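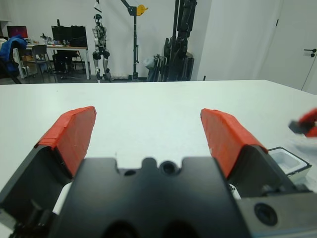 *Greifer mit roten Polstern über der weißen Tischplatte*

**Zwischenbericht Comic-Archiv Birnanby, Stand Januar**

Die Erschließung der Sammlung Ocampo ist weiter gekommen als im letzten Bericht. Von den 1701 Heften sind jetzt 1084 im Katalog erfasst, mit Titel, Nummer, Zeichner, Texter und Zustand. Im Herbst waren es noch fast 700. Die Superheldenreihen sind vollständig, bei den Krimi- und Westernheften fehlen noch die Jahrgänge ohne Impressum.

Für die Rezensionsdatenbank wurden 196 kurze Besprechungen geschrieben. Jede nennt die Handlung in wenigen Sätzen und sagt etwas zur Zeichnung und zur Farbe. Die Besprechungen zur Serie »Bruldale« mussten wir zweimal überarbeiten, weil die deutsche Ausgabe eine andere Reihenfolge der Kapitel hat als das Original. In den Texten ist jetzt immer angegeben, auf welche Ausgabe sie sich beziehen.

Schwierig bleibt die Frage der Rechte. Der Verlag Urkaldale hat die Wiedergabe der Titelbilder erlaubt, für die Innenseiten steht die Antwort noch aus — wir haben im Januar ein zweites Mal geschrieben. Bis dahin zeigen wir im Katalog nur die Titelbilder.

Die Ausgaben liegen im geplanten Rahmen. Nur die säurefreien Hüllen waren teurer als angenommen, der Unterschied wurde aus dem Posten für Reisen bezahlt.

Als Nächstes folgen die restlichen Hefte und die Durchsicht der Schlagwörter. Wir bitten um Ihre Zustimmung, die Frist für das Schlagwortregister um zwei Monate zu verlängern.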